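Trenby Street Allotments and Market Association
Minutes of the June meeting, Warport branch hall

The meeting opened at 7 p.m. The previous minutes were approved with one correction: the Sillow hose was "offered," and has still not been delivered.

1. Saturday stall fees

The proposal from Gautier Events to run our produce stall was read out. Gautier would take 20 percent of sales and claims this would be made up by "increased footfall." Members asked where the increase would come from. The letter does not say. One member noted that the same promise was made over the banner, which cost $100 and brought in no sales that anyone could point to. No decision. Gautier to be asked for figures from a market it already runs.
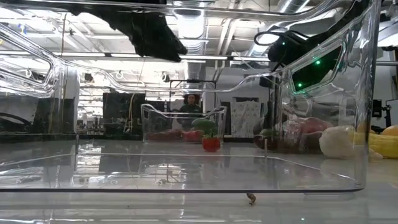
2. Storage of seed and tools

Seed losses over the winter were put down to mice, though the evidence offered was one chewed packet. It was proposed to move all shared seed into large clear plastic bins with molded handles at each end, so that stock can be checked without unpacking it. Doubts were raised about light getting to the seed, and about whether people would put the lids back. Agreed to buy one bin and review in the fall. The request for 5 bins was turned down.

3. Children's growing plot

The school liaison report says the plot has "transformed attitudes to vegetables." Asked how this was measured, the liaison said the children had been asked. The plot will continue for another season at the present size. The request for a second water barrel was held over until the first one is shown to be full at any point.

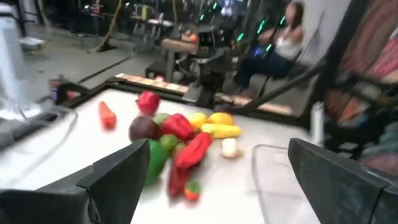 The report also asks for 8 more hand trowels. Members recalled approving trowels last year and would like to know where those went before paying for others. The shed is to be searched first.

4. Hall tables

The hall has offered us tables for the harvest show at no charge. The meeting wished to see the terms in writing, "no charge" having included a cleaning fee last time.

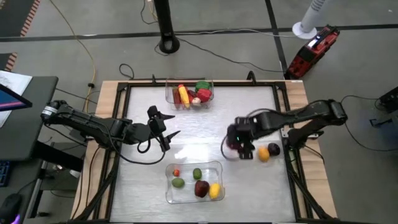 Table with white top and black metal frame.

5. Any other business

The compost delivery is late again. The supplier blames the road works at Trenby, which finished in April. Payment to be held until it arrives.

Meeting closed at 8:40 p.m.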